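Crochet basket base cups after round 9, what am I doing wrong?

Li
I'm working a flat circular base in single crochet, two strands of worsted cotton held together, 5 mm hook. It lies flat to round 9, then the edge lifts. The pattern has six increases per round throughout. Stitch counts match. I've blocked it twice and it rises again once I pick it up.

Dolores Sorensen
Six increases per round suits a stitch about as wide as it is tall. With doubled cotton, many people's single crochet comes out taller than it is wide, so the circumference falls short a little each round. Either go up half a millimetre in hook size or work seven increases from round 6 onward. Stagger the increases as well — stacked ones give you a hexagon. Check the gauge over a 10 cm swatch worked in the round.

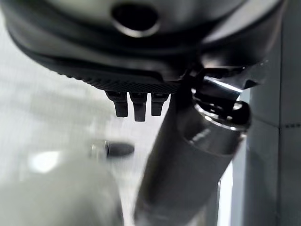
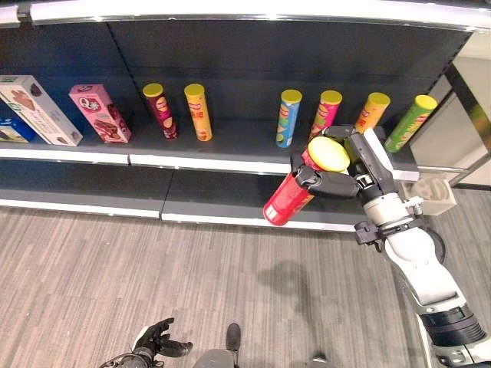 If it still cups after that, look at your yarn-under versus yarn-over. Yarn-under makes a shorter, tighter stitch, and switching partway through will change the diameter. Frog back to round 8 and keep to one method.

Flistness
mine did that, i just turned it over and called it a bowl. holds 39 stitch markers no worries

Brumero
Agree with Dolores on the hook. Blocking won't fix a count problem in cotton.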